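2023-07-26
By K. Pattinasarany

How Long Does a Shirt Last? Wear and Repair in Second-Hand Cotton Shirts

Posted in: Student Work > Textiles and Clothing

1. Introduction

The question for this project came out of a class discussion about clothing waste. Most of us had thrown out shirts that were still mostly fine. The cloth was good, but a button was missing or the collar had gone fuzzy, and the shirt ended up in a bag for donation or in the trash. I wanted to find out which part of a used dress shirt gives out first, and how much of that damage a person with basic sewing skills could fix at home.

I did not look at knitwear, T-shirts or anything with stretch in it. I also left out children's shirts, as they are usually outgrown before they wear out.

2. Where the shirts came from

All the shirts were examined at the Juter thrift store in Tirnport. The store let me work at a table in the sorting area during the afternoons in October, before the shirts were priced. In total I checked 138 long-sleeved shirts with buttons down the front. I took them in the order they came out of the bags. The only ones I skipped were shirts with no fiber label, because I could not tell if they were cotton.

It should be said that thrift store shirts are not the same as all used shirts. People tend to throw out the worst ones and donate the better ones. My results probably make shirts look more durable than they are.

3. Method

Each shirt was checked in the same order: collar, front placket, cuffs, elbows, underarms, side seams, hem. I wrote down any of the following faults:

- missing, cracked or loose buttons
- frayed fabric along a fold
- seams that had opened
- thin spots or holes in the cloth
- stains that did not look like loose dirt

For buttons I gave each one a light pull and turned it a little between finger and thumb. A button that tilted far over was marked as loose. This is not a lab test and two people might not agree on every button. I repeated the check on the first few shirts at the end of the project and changed my mind on a small number of them.

Thin spots were found by holding the cloth up to the window. This worked well on pale shirts and badly on dark ones, so thin spots in navy and black shirts are likely to be undercounted.

After the check, every shirt was buttoned at the neck, folded and put back on the pile for pricing.

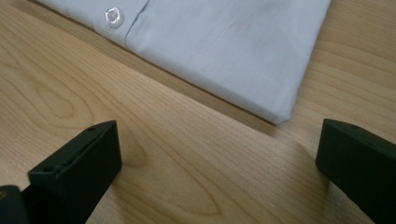 4. Results

Button faults were the most common problem by a clear margin. Cuff buttons were worse than front buttons. On the front, the trouble was mostly near the waist, where the shirt pulls when the wearer sits down. The top button was nearly always in good shape, I assume because few people close it.

The second most common fault was fraying at the collar fold. It came before any wear on the outside edge of the collar. On many shirts the fold was the only worn place on the whole garment. Cuff edges came third.

Open seams were rare. When I did find one, it was usually at the bottom of the side seam where the front and back tails meet. Holes at the elbow were rarer still. I found 4 in the whole group, and all of them were in very thin cloth.

Stains were mostly at the underarm and inside the collar. I had not planned to say much about stains, but they are what most often made the store reject a shirt that I would have called sound.

5. Repair trial

I bought 6 of the faulty shirts and repaired them at home with a needle, thread, a seam ripper and a borrowed sewing machine.

Loose and missing buttons took only a few minutes each. The slow part was finding a match. Many shirts have a spare sewn inside the front near the hem or on the side seam label, and this is worth checking before buying anything. If there is no spare, the last button at the bottom can be moved up and an odd one sewn in its place, where it will be tucked in.

For the frayed collars I tried the old method of turning. The collar is unpicked from the stand, flipped over and sewn back, so that the worn side is underneath. The first one took me an entire evening and came out slightly off center. The second went better after I marked the middle with a pin before unpicking. A collar with stitched-in stay pockets cannot be turned this way without the pockets showing on top.

I did not manage to fix a frayed cuff in a way I liked. Trimming the threads and sewing over the edge by hand held up in the wash but looked lumpy.

6. Thread

A side question was whether the thread matters. I used Kostitz polyester thread for half the buttons and plain cotton for the other half. I could not see a difference, but the shirts have not been worn long enough for this to mean much.

7. Limits and further work

The main weak point is that I do not know the age of any shirt or how often it was washed. A better project would follow new shirts from the first wear. It would also be useful to weigh the cloth, because I suspect that thin shirts fail in different places than heavy ones.

Comments (3)

marlowe_t
My grandmother turned collars for the whole family. She basted everything first and never used pins. Good report.

stitchandpress
Did you look at shank versus flat sewing on the buttons? A thread shank makes a big difference on thick plackets.

reader88
What stitch length did you use when you put the collar back on? Mine always puckers.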